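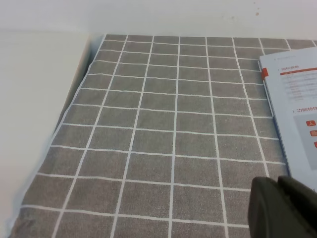

Notes from the Page-Turning Desk

January 1, 2023

The Zerken arm can lift a bag of rice, and it still loses arguments with paper. So most of our winter has gone into booklets. The goal for this round is 800 demonstrations of an arm approaching, touching and turning a page, which the Skosonov model will then study with more patience than any of us brought to recording them.

We have 51 that we like. There were more, but the review pass is strict, and an operator who sneezes halfway through an approach has taught the model to sneeze.

Everything is driven by hand through the Jovard controller, one page at a time. Shifts are short by agreement. After an hour of nudging two fingers toward the corner of a sheet you begin to resent literature in general, and that shows up in the trajectories as a kind of lunge.

The current booklet is a printed manual in Chinese, with red-orange headings and small square icons on a gray panel. It was picked for its stubbornness. The pages bow when the thing lies open, and a bowed page is never quite where you thought you left it. The gray grid cloth stays under it for this whole batch. Please don't iron it, swap it or improve it. Ağca, our labeling tool, has finally made peace with that cloth and I would like to keep it that way.
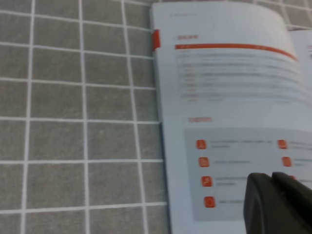

What we need from you in February

Operators, first of all. We have 22 open slots on the sign-up sheet, and previous experience with robots is less useful than previous experience with wrapping presents.

We also need paper. Bring in manuals, catalogs, programs from concerts you didn't enjoy. Staples are fine, spiral binding is not, and glossy stock goes in the separate box until we feel braver.

If you label clips, mark the approach and the contact as two events. A good many came back with one long event called "book." Those have been returned to their authors.

Failed turns get kept, provided the label says they failed. Two pages at once counts as a failure, however graceful it looked.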